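Inicio Relatos Crónicas Archivo Contacto

El último partido de octubre

Cuando Borghild Tangen aceptó entrenar al Pusex, le avisaron de dos cosas: que el vestuario visitante tenía mejor calefacción que el propio, y que al portero convenía hablarle siempre por el lado izquierdo. Lo de la calefacción lo comprobó la primera tarde. Lo del portero tardó más en entenderlo, y para entonces el equipo ya había perdido siete partidos seguidos y en la panadería le cobraban el pan sin levantar la vista.

Yo jugaba de lateral, o eso decía la ficha. Me acuerdo de aquel octubre como se acuerda uno de una gripe larga, con cierto cariño incluso, porque por las noches mi madre hacía caldo y me preguntaba por el tobillo, y yo le contaba el partido entero, las faltas, los saques de banda, lo que le había gritado el linier a Tzavaras (que era nuestro central y que tenía una manera de pedir perdón mucho más amenazante que sus entradas). Ella escuchaba todo y al final decía siempre lo mismo: bueno, hijo, pero habéis corrido.

El último partido del mes era contra el Mastent, que iba segundo y venía en autocar con aire acondicionado y bocadillos envueltos uno por uno. Nosotros íbamos llegando en los coches de los padres, en bicicleta, Tzavaras andando por la carretera con las botas colgadas del cuello. En la taquilla vendieron 977 entradas, una barbaridad para nuestro campo, y casi todas a gente de fuera.

Borghild no dio charla. Nos sentó en los bancos, repartió unas naranjas que había traído ya peladas y se puso a contarnos cómo era el puerto de su pueblo en invierno, con los barcos quietos y las cuerdas heladas. Habló un buen rato, despacio, buscando las palabras, y cuando el árbitro golpeó la puerta todavía iba por la parte en que su padre la mandaba a por carbón. "Luego sigo", nos dijo, y salimos.

Al descanso perdíamos por uno. Siguió con el carbón, con una vecina que cantaba, con un perro. En la segunda parte empatamos de rebote, una cosa feísima que dio en la espalda de su capitán y entró llorando, y a partir de ahí el Mastent empezó a mirarse, como se miran las familias en los restaurantes cuando tarda la comida.

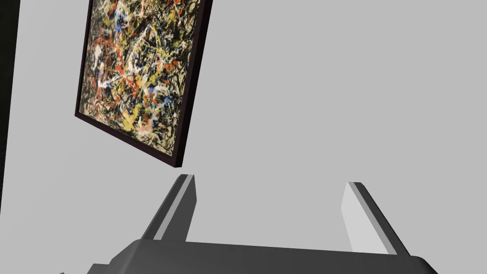
En el minuto 94 hubo un córner. Subió hasta el portero, y Borghild le gritó algo desde la banda, por el lado izquierdo, claro, que a esas alturas ya lo hacíamos todos. El balón vino pasado, Tzavaras lo bajó con el pecho -- él dice que con el pecho -- y me quedó a mí, que no había marcado un gol desde el colegio. Le di con la espinilla. Todavía tengo la marca, o me gusta pensar que la tengo.

De la celebración recuerdo poco: el barro en los dientes, una bufanda ajena, el olor a naranja en las manos de quien me levantó. En el vestuario visitante, con la calefacción buena, el Mastent se duchaba en silencio.

Nosotros nos sentamos en los bancos, tiritando, sin desatarnos las botas. Borghild cerró la puerta y colgó el abrigo.

-- ¿Y el perro? -- preguntó Tzavaras.

Compartir (7) Comentarios (2)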